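Policarpio Letter Mounting Kit – my take after a whole storefront

I put up signs for a living, mostly for small shops and the odd church, and I've been using the same beat-up drill guide forever. So when Letay Habte over at Palludis told me to try the Policarpio kit, I grumbled and ordered one.
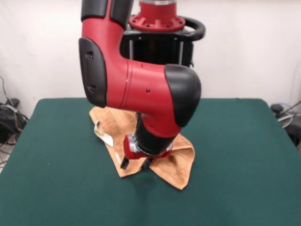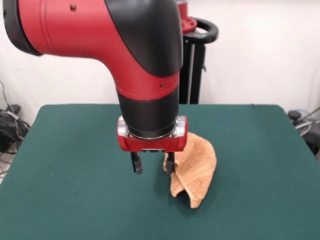 First job was a dentist's office, 13 foam letters on stucco. You get a roll of pattern paper, 100 threaded studs, spacers in 4 lengths and a little bubble level that clips to the paper. I love that level! I taped up the pattern, drilled straight through it and every single stud lined up (my old guide always wandered on stucco, drove me nuts).

The spacers are good too – snug, no wobble, and they come in black or white so they don't jump out at you from the sidewalk.

Now the gripes. The adhesive tube is tiny and I ran out with three letters to go, so I finished with the Numton stuff I keep in the truck. And the drill bit is junk. Mine was dull by lunch, so use your own.

At $19 more than the Wuvusico kit I'd still buy it again, just for the studs and that level. Four stars from me.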